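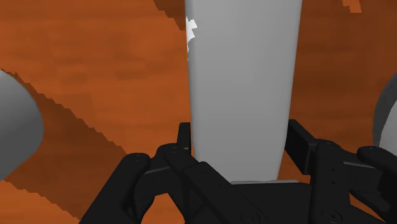 Write the replay tool first

I have been working on manipulation software long enough to have strong feelings about scrub bars, and I would like to share them. My claim is simple. If you are starting a new robot project and you have one good week before the deadlines arrive, spend it on the program that plays runs back to you. Leave the planner alone for now, and the grasp scorer too. Build the thing that lets you drag a slider to the moment the fingers straddle the block and look at it from every camera, with the joint values, the planned path and the controller's opinion of the world all lined up to the same tick.

I know how that sounds. It's the tooling person asking for more tooling! But stay with me, I've had a very good spring with this stuff and I've become a bit of a pest about it at work.

Our simulator is called Zirkau and our planner is called Sầm. For a long time they talked to each other through a log format I can only describe as a diary. Each module wrote down whatever it felt like, whenever it felt like it. The planner logged in planner time, the controller logged in wall-clock time, and perception logged a frame number that started over when the node restarted. To find out why a grasp had gone wrong you opened four terminals and did arithmetic. People got good at it, too, and that was part of the problem. When your best engineers can work out from memory that frame 114 must be somewhere near the end of the approach, the pressure to fix the logs goes away.

Then in March we sat down and wrote Brundbridge, our viewer. The first version was 400 lines of Python and a window. It could load a run, show the camera views next to each other, and move forward or back by one tick. It crashed if you resized it. I loved it immediately, and so did everybody who spent ten minutes with it, and I think the reason is that it changed what we argued about. Before, we argued about what had happened. After, we could all look at what had happened and get on to the much nicer argument about what to do.

A small example. We had a batch of 3000 runs in which the perception module's outline of an object would now and then grow a strange bump. Everyone had a theory. Mine was segmentation weights, and I was ready to retrain. With the runs open in the viewer, the bump followed the shadow edges. Shadows in our renderer come out with stair-stepped borders in some lighting setups, and you can see it plainly on a tabletop when the light is strong. The model had decided that a hard zigzag next to a plain gray surface was worth including. You would never read that out of a list of numbers. You see it in a second when you step through, and then you feel silly, and then you go and fix the shadow settings and vary the lights more.

Clutter is the other place where playback pays off. A table with a bowl, a mug, a block, a book and a basketball on it is a fine test for a planner, partly for how different the shapes are and partly for how they get in each other's way. A collision checker will give you one number for that: minimum clearance. I have nothing against the number. But I want to know which link, against which object, at which tick, and whether the path was already squeezing through a gap or drifted into it while the controller was tracking. When you can lay the planned path over the executed one, you stop blaming the planner for the controller's habits. (And the other way around. I owe our controls people a few apologies.)
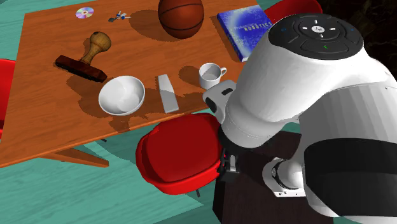
Siriporn Wongsuwan read a draft of this and told me I was overselling it. A viewer shows you the runs you choose to open, she said, and people choose the dramatic ones. You'll spend an afternoon on a single gorgeous failure and never notice that the dull ones are all failing the same way. Her advice was to write the metrics first and let them pick what gets watched.

I think she's right about the danger and wrong about the order. Metrics are written by people who already have a picture of how things fail, and early in a project that picture is mostly made up. Ours was. We had a lovely dashboard for slip and nothing at all for the planner timing out and quietly returning its previous answer. I only learned that was possible from watching an arm do the same motion twice. After that it took an hour to write a check for it, and the check has been useful ever since. Watch some, count some, watch again. I'd just start with the watching.

Still, I took the point about choosing, and the viewer now has a button that opens a run at random. It's my favorite feature. I press it with my first coffee. 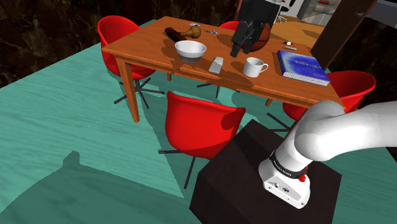 The wide view deserves a word too, as teams tend to drop it to save disk space. Close-up views are wonderful for contact. They are terrible for telling you that the arm took the long way round to get there, or that it set itself up with an elbow pose it would regret two moves later. When Humport, our nightly test system, flags a run as slow, I start with the widest camera I have and only move in once I know where the time went. Keep it at low resolution if you must. Keep it anyway.

A few things I'd insist on if you go and build one of these, and I hope you do. Use one clock, set by one process, stamped on everything. Log what the planner was asked as well as what it answered, with the full scene it believed in, so you can draw its world on top of the simulator's world and look for the gaps. Make it possible to send a link that opens a run at an exact tick. That last one sounds like a luxury, and it has done more for our code reviews than any style guide. A change to the approach speed now shows up with two links attached, before and after, and the reviewer can go and look.

And let it be ugly for a while. Ours still has gray buttons and a font I can't explain. New people learn it in a morning, which matters more to me, and they start finding bugs that same afternoon. The next thing on my list is stepping two runs side by side when they have different lengths, lined up by event instead of by time. I have a branch for it that half works, and I can't wait to get back to it.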